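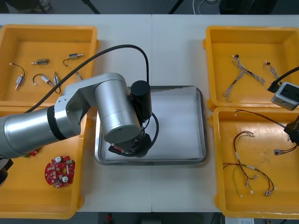
Home | News | What's On | Community | Contact

Filed under: Local News, Repair & Reuse

Spare parts find a second life at Pasetti Hall sorting bench

July 18, 2023

If you have ever kept a jar of odds and ends in the shed because you were sure the right little part would come in handy one day, you will feel very much at home at the Findeleo parts library, which has opened its new sorting room at the back of Pasetti Hall after a long and rather chilly stretch in the old bike shed.

The parts library lends and gives away the small pieces that keep household electronics going: connectors, switches, bits of wire, circuit boards and all manner of tiny metal cylinders whose purpose is clear only to the people who love them. Most of it arrives in ice cream tubs and biscuit tins, all jumbled together, and the sorting has always been the slow part. Until March the backlog sat under a tarp, and anyone after a particular piece had to dig for it (and plenty did, quite cheerfully, with a thermos beside them).

The new room has made a world of difference. There is a white worktable with yellow plastic bins on it and a stainless-steel tray in the middle, lined with plain white paper so that small things show up properly. Little components with their wires still on go in one bin and circuit boards in another, including a round red board that has already drawn a fair bit of admiration from visitors who had only ever seen green ones. The paper gets changed at the end of each session, and the old sheets go home with whoever has a worm farm.

Since the doors opened, 2,205 parts have been sorted, labelled and put into drawers, and 152 households have borrowed or taken something home. Most popular so far are switches for bedside lamps, followed closely by the fiddly little plugs that fit older radios. The library hopes to have 1,000 more pieces on the shelves before the spring fair, and given the state of the storeroom there is certainly no shortage to choose from!

The drawers themselves came from Kontogiannis Hardware, which was clearing out its old fittings counter and kindly delivered them as well, up the ramp and through the narrow side door. A few still carry their original labels, so if you find a fuse in the drawer marked "cup hooks", please leave it there, as that is now where the fuses live.

Donations are welcome at the side entrance on Grelireck Lane during opening hours. Small electronic parts and loose boards are ideal, and a note saying what they came out of is a great help. Batteries, light globes and whole televisions can't be accepted, so please take those to the tip. Beginners' sorting evenings have room for 18 people and fill up quickly, so pop your name on the sheet in the foyer. Tea is provided but do bring your own mug, and your reading glasses if you use them.

Contact the newsroom | © Findeleo Community News | Back to top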